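洗衣机装载任务的模仿学习：课程项目报告

课程：机器人系统综合实践
小组：第四组
指导教师：Filipa Loureiro
提交日期：2024年9月30日

一、为什么选这个题目，以及为什么我们后来有点后悔

五月份选题的时候，组里意见不统一。两个人想做桌面分拣，理由是往届做过，代码能找到，风险小。另外两个人想做家务类任务，觉得答辩好看。我属于第三种：我不太相信现在这套“采数据、训策略、上机跑”的流程能在一个学期里做出什么可靠的东西，所以提议挑一个真正麻烦的任务，看它到底会在哪里垮掉。最后定的是用单臂往波轮洗衣机里放衣服，项目名叫Otine，是投票投出来的，没有含义。

网上这类演示视频很多，看起来都很顺。我们开题时把能找到的几段反复看过，发现大多数有剪辑，或者每段只放一次成功。真正写清楚试了多少次、成了多少次的很少。所以这份报告尽量把次数写全，包括那些让我们不好看的。

Loureiro老师在开题时提了一个问题：你们怎么定义“放进去了”？当时我们觉得这不算问题。写到第五节的时候就会看到，这个问题几乎占了我们一半的讨论时间。

二、任务与设备

任务分三步：从地上的盆里夹起一件衣物，移到洗衣机开口上方，松手，使衣物完全落入桶内。关盖和按启动键不在范围之内。中期检查时有同学问为什么不做按键，答案很简单，第三步都没做稳，做第四步只会让视频变长。

机械臂是实验室统一分配的，末端换成了自己做的平板夹爪。软件框架用的是实验室内部的Nundow，负责遥操作、同步和录制；训练脚本叫Verov，是上一届学长留下的，注释不多，有两处路径写死在他自己的电脑上，我们花了整整一个下午才找到。对照组用的是一套手写的固定轨迹，我们管它叫Whitlock，取自写它的那台旧电脑上贴的名字。

夹爪的设计需要单独说一下。我们一开始打算用软指，理由是布料柔软，软对软应该更合适。实测下来软指夹薄T恤还可以，夹牛仔裤就打滑。换成平板以后，夹持力上去了，代价是厚衣物会被夹成一团，松开之后有时仍粘在板面上。我们在板面上试过贴防滑垫，夹得更牢了，松得也更差了。最后的版本没有贴任何东西。

三、数据采集

一共录了532条遥操作示范，由四名组员轮流完成。衣物有T恤、长裤、袜子和毛巾，颜色尽量混着来。每条示范从机械臂回零位开始，到夹爪离开洗衣机开口为止。

事后看，这532条里的问题不少。第一，四个人的操作习惯差别很大。有人喜欢把衣物提得很高再垂直放下，有人喜欢贴着桶沿往里推。两种方法单独看都行，混在一起训练，策略就会在高度上犹豫，停在一个两边都不像的位置。第二，后期大家都累了，示范明显变快，松手点也变得随意。第三，我们没有在采集时标注操作者是谁，等想到按人分组训练的时候已经分不出来了。这一条是纯粹的疏忽，没有技术上的借口。

清洗之后剩下的数据里，又发现134条的终止时刻标得偏早，夹爪还没有完全张开就停止了录制。如果直接拿去训练，等于在教机器人“快到了就可以停”。这部分由两名组员重新标注，标注标准改了一次，改之前标过的又返工了一遍。

也有人建议多录一些，凑到更大的规模再训练。我对此保留意见。在操作标准没有统一的情况下，多录只是把同样的分歧再复制几遍。

四、桶沿问题

放衣服这件事，最难的地方在开口边缘。移动到洗衣机上方，策略学得很快，用不着多少示范。衣物垂下来的长度每次都不同，下半截先碰到桶沿，搭在上面，夹爪一松，整件衣服就有一半在里面、一半在外面。人遇到这种情况会顺手往里一拨，完全不用想。我们的策略不会。
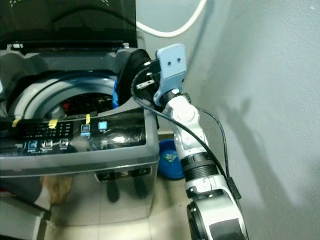 我们试了三种处理办法。第一种是提高松手高度，让衣物尽量悬空再放。这对毛巾和T恤有帮助，对长裤没有用，裤腿太长，手臂抬到接近工作范围上限还是会碰边。第二种是加一个固定的下压动作，松手之前往里压一段距离。这个办法有效，但它本质上是手写规则，跟学习没有关系，写进“模仿学习”的成绩里我觉得不诚实，所以在结果里单独列出。第三种是专门补录一批“衣物已经搭在边上”的示范，让策略学会补推。

第三种办法听起来最合理，效果也最让人怀疑。补录之后，策略确实出现了补推动作，可是它在不需要补推的时候也推。有几次衣物已经整个掉进桶里，夹爪还是在桶沿上认真地推了两下空气。组里有人认为这说明它学到了动作但没学到条件，我更倾向于认为，头部视角下，黑色布料和深色的桶内背景本来就难以区分，它可能根本没看清衣服在哪里。这两种解释我们没有做实验去分开，时间不够，只能都写在这里。

反光也是一个麻烦。洗衣机面板和机身都很亮，灯光的位置一变，画面上的亮斑就跟着变。我们曾经在上午训练集对应的光照下跑得不错，傍晚开灯再跑，接近阶段就开始偏。后来测试全部安排在拉上窗帘、只开顶灯的条件下进行。请读者注意，这意味着下面所有的数字都只在这种条件下成立。

五、结果

正式测试每种方案各做50次，衣物顺序提前打乱，四个方案用同一个顺序。判定标准最初是“衣物大部分进入桶内”，执行了不到半天就吵了起来，因为“大部分”谁也说不清。后来改成：夹爪撤离后，衣物没有任何部分搭在桶沿或桶沿以外，才算成功。这个标准很严，有一次只剩一截袜口露在外面，也判了失败。

按这个标准，只用原始示范训练的策略成功26次，刚过一半。加入补录数据的版本比它略好，但差距小到我不敢说是进步；同样的实验再做一遍，名次完全可能倒过来。加固定下压动作的版本最好。固定轨迹的Whitlock在盆的位置不变时表现并不差，甚至在毛巾上超过了学习策略，可是一旦把盆挪开一掌的距离，它就几乎全部抓空。

中期汇报时我们用的是旧标准，当时的数字比现在好看很多。听过那次汇报的同学如果记得更高的成功率，请以本报告为准。

失败的类型大致有这样几种：衣物搭在桶沿，最多；夹爪松开后衣物粘在板面上，跟着手臂一起撤出来；一次夹起两件，其中一件半路掉在地上；接近时夹爪碰到桶沿，触发保护停机。最后一种次数不多，但每次都要人工复位，测试日的大半时间花在了这上面。

六、我们能说什么，不能说什么

能说的是：在一台固定的洗衣机、一间固定的屋子、固定的灯光下，这套流程可以学会把衣物送到开口上方，并且有相当一部分能放进去。学习策略对盆的位置变化比固定轨迹宽容得多，这一点在测试中比较清楚。

不能说的就多了。我们没有换过洗衣机，滚筒式的更是碰都没碰。没有试过湿衣服，没有试过床单。没有测过桶里已经堆了半桶衣物时会怎样，而这恰好是实际洗衣服时最常见的情况。一件一件地放，每件花的时间足够一个人把整盆倒进去再去烧壶水。答辩时如果有人问“这有什么用”，我个人的回答是目前没有用。组里其他人不同意我这样写，认为应该强调方法的可扩展性。我同意保留他们的意见，但可扩展性需要数据支持，我们没有这样的数据。

还有一点关于方法本身。我们在调参上花的时间，远远少于在夹爪、灯光、标注和判定标准上花的时间。课程大纲里网络结构占了四周，数据质量占了一节课。这个比例和我们的实际经历正好相反，建议下学期调整。

七、给下一组的交接

Verov里写死的两处路径已经改成配置文件，改动记录在仓库的说明里。采集时务必记录操作者，Nundow的录制界面有备注栏，可以直接填。正式开录之前，四个人先坐下来统一松手高度，再各录几条互相检查，不一致就不要往下录。

夹爪的固定螺丝每天测试前要拧一遍，我们有一次跑到一半松了，前面几次的结果只好全部作废。末端那根黑色线缆要留够余量，手臂伸到洗衣机里侧时会拉紧，线夹的位置不要随便动。

判定标准在看到任何结果之前就写下来，贴在墙上，之后不许改。

八、分工

遥操作采集由全组承担。夹爪设计与加工一人，数据清洗与重新标注两人，训练与部署一人，测试记录和本报告由我执笔。对第四节的解释和第六节的结论，组内意见不完全一致，另外三名组员的书面意见附在附录B，篇幅比我这一节长。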